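Cekora home scenes: frequently asked questions

Last updated Wednesday, January 24, 2024

These answers are for people who record, check or use examples from the Cekora set. If you only want to download the files, start with the page called Getting the data.

What is Cekora?

Cekora is a collection of examples for training household robots. Each example is one short task carried out in a simulated room, with the images, the commands sent to the robot and a written instruction stored together. All rooms are rendered. There are no photographs of real homes in the set.

Who runs it?

Bianka Fülöp looks after the rooms and the task list. Tibor Bognár looks after the recording software and the checks. Both can be reached through the contact form.

How big is the set?

The current release has 2,000 accepted examples recorded across 40 rooms. Rejected examples are kept separately and can be had on request. Some groups want them for training a system to spot failure.

Where do the examples come from?

People record them. An operator sits at a desk, reads the instruction and steers the robot through the task with a pair of hand controllers. We don't use scripted motion in the main release. A small scripted set called Gakton exists for testing loaders, and it should not be mixed with the rest.

How long is a recording session?

Two hours at most, with a break in the middle. Quality drops after that. Operators start to take shortcuts, and the shortcuts end up in the data.

What does an operator do before the first take?

Load the room, wait for it to finish loading, and look around it from the starting view. Check that the room name matches the one on the task sheet. Then do one practice run with recording off. Practice runs are not saved anywhere, so there is no need to delete them.

Why do some rooms have so little in them?

Every room has a base version, with the furniture and fixed parts only. Loose objects such as cushions, cups or clothes are added by the task file when it loads. This lets us use one bedroom for many different tasks. If you open a room without a task you will see the base version, and a bed will be a mattress on its frame.

Do the rooms change between takes?

Yes, within limits. The task file can move loose objects, change the lighting and shift the robot's starting place. Walls, doors and windows stay where they are. Large furniture stays put too, apart from a few rooms in the Purkent group where the chairs can move.

How are instructions written?

In plain sentences, the way you would say them to someone in the same room. "Put the book on the nightstand" is fine. "Perform placement of target object" is not. Each task has nine wordings, and the operator is shown one of them at random. Please don't correct the wording during a session. Report it afterwards and Bianka will change it for everyone.

What counts as a failed take?

The object isn't where the instruction asked for it, the robot has passed through something solid, or the operator stopped early. A slow take is not a failed take. Nor is one where the operator misses a grasp and tries again. We keep those, and users have told us they are useful.

Something fell through the floor. Is that my fault?

No. It happens with thin objects that land on their edge. Stop the take, mark it "physics" and start again. Don't try to finish the task without the object.

Can I send in a room of my own?

Yes, in the Dobos format. Doors and drawers must be separate parts if you want them to open. Sloping ceilings are welcome, but check that the robot can stand up straight wherever you expect it to work. We had to return several attic rooms in October for that reason. Allow around 2 weeks for a reply.

Will a system trained on this work in a real house?

We can't promise that. The lighting is cleaner than in most homes and the floors are tidier. Most users train on our set first and then add a smaller number of examples recorded on their own robot. We would suggest doing the same.

How do I report a bad example?

Send the example number and one line saying what is wrong with it. Tibor goes through the reports before each release. Removed numbers are never used again, so older papers can still be checked against the list.

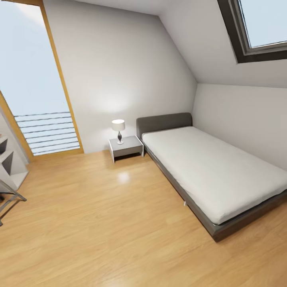

Attic bedroom, base version, with the lamp on.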